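Hekholm Taipe Wired Gamepad

Item no. 1239
Availability: in stock
Color: charcoal, white

The Taipe is a wired gamepad for PC. It is a full-size pad with two analog sticks, a separate D-pad, four face buttons, two bumpers and two analog triggers. It replaces the older Flondthorpe pad, and anyone moving over from that one will find the buttons in the same places. The shell is a little wider at the grips and the cable now detaches.

We sell it mainly to people who play soccer, hockey and racing games, where you hold a trigger down for most of a match and wear out one stick long before the other. The left stick module on the Taipe can be replaced at home with a small Phillips screwdriver. Spare modules are listed under Parts and ship in the same envelope size as the thumb caps, so postage is low if you order them together.

Sticks

Both sticks use the same module. The caps are concave with a raised rim and pull straight off. Two heights are included in the box, short and tall. The pad ships with the short caps on. Most sports players leave them that way, and the tall ones are more useful for aiming.

The dead zone is set in the Drastthorpe software and can be changed separately for left and right. Settings are stored on the pad, so you do not need the software running when you play. If you move the pad to another computer, the settings go with it.
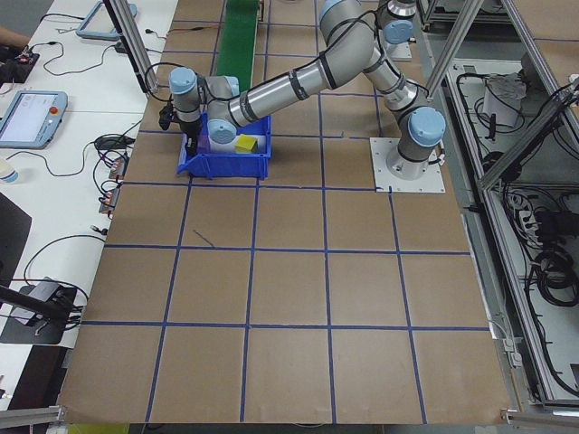
Robotic arm with its gripper in a blue bin.

Triggers and bumpers

The triggers are analog over their full travel. A slider on the back of each one shortens the pull, which suits games where sprint or throttle is either on or off. For racing, leave the sliders open or you will lose the fine control at the bottom of the pedal. The sliders have two positions. There is no middle stop.

Bumpers are clickier than on the Flondthorpe. A few early customers found them loud, and if you share a room late at night you may agree.

D-pad

One-piece, slightly dished. Diagonals are easy to reach. If you use the D-pad for tactics menus and quick changes during play, you may want to turn on "4-way only" in the software, which ignores diagonals and cuts down on wrong selections.

Software

Drastthorpe is a free download and runs on Windows. It handles button mapping, dead zones, trigger curves, vibration strength and firmware updates. Up to six profiles can be saved on the pad. To switch profiles without the software, hold the center button and press left or right on the D-pad. The light next to the center button blinks once for profile one, twice for profile two and so on.

Firmware released Friday, March 2, 2018 fixes a fault where vibration kept running after a game was closed. Pads bought before that date should be updated. Plug the pad straight into the computer when you update, without a hub in between, and leave it alone until the light goes steady.

Specifications

Connection: USB, detachable cable, locking plug
Cable: fabric covered
Report rate: adjustable in software
Vibration: two motors, strength adjustable from 0 to 100 percent
Audio: 3.5 mm headset jack on the bottom edge
Stored profiles: 6
Stick caps: short and tall, two of each
Operating system: Windows 7, 8.1 and 10

In the box

Taipe gamepad
USB cable
Two tall stick caps (short caps fitted)
Cap puller
Printed quick start sheet

Does it work with consoles?

No. The Taipe is a PC pad only. We get this question a lot and there is no adapter we can recommend.

Does it work with older games?

Most games with controller support will pick it up as a standard pad. Some older titles expect a different type of input. For those, hold Start while plugging in the cable and the pad will come up in legacy mode. Vibration does not work in legacy mode, and both triggers share one axis.

Can I use my own cable?

Yes, if the plug fits the recess. Wide molded plugs will not go in far enough to lock.

Care

Wipe the shell with a slightly damp cloth. Do not spray cleaner on it. If a stick starts to drift, run the calibration in Drastthorpe before ordering a new module, as it often only needs to be centered again.

Warranty and returns

Two years on the pad, six months on the cable and stick modules. Keep your receipt or order number. Replacing a stick module yourself does not affect the warranty. Opening the trigger housing does.

Orders placed in December as gifts can be returned through the end of January. Returned pads need to come back with all caps and the cable.

Customer review

"I play a full soccer season on mine and then start another one. Changed the left stick once, took ten minutes. Bumpers are loud. Would buy again." Kaede Kuroda

Related items

Taipe left/right stick module
Taipe stick caps, short, pack of two
Taipe stick caps, tall, pack of two
Replacement USB cable, locking plug
Flondthorpe gamepad (discontinued, parts only)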